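Getting clean grasp masks for thin objects with Cunport

Thin, flat things are my favorite test for a segmentation stack, and phone cases are the best of the lot! They barely rise off the table, their camera holes show whatever is underneath, and some finishes change color as the wrist camera moves. Install Cunport and the Deák plugin first, then open your recording in the viewer.
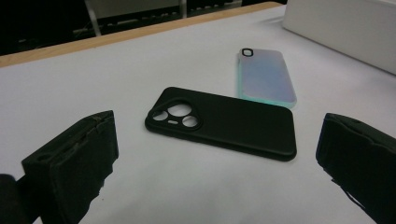
Step 1. Mask the fingers. Run "deak mask --static" once per gripper. Dark pads next to a dark object will merge into one blob if you skip it, and then your grasp center drifts toward the finger.

Step 2. Fill the holes. Set fill_holes to true and max_hole_px to 453. Savvas Gkikas suggested that value to me and it works great at our working height. Without it, the planner treats a camera cutout as free table.

Step 3. Turn down the color weight. Iridescent backs will split into two or three segments at the default, so I drop color_weight and let the outline do the work.
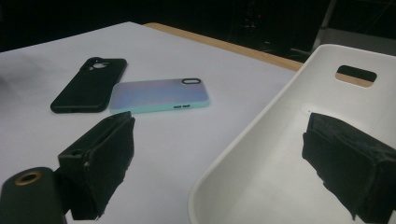 Step 4. Track identity across frames. Set the window to 32 frames and keep the minimum gap at 2 pixels, so cases that nearly touch keep separate IDs (this one made me so happy when it finally clicked).

Step 5. Add the drop zone. Draw the tray rim as a polygon in Prastolau and export it next to the masks. Use the inner edge of the rim.

Then replay 1,000 frames and watch the ID column. If a number flips, widen the window before you touch anything else. Jocelyn Ocampo's replay script is in the tools folder.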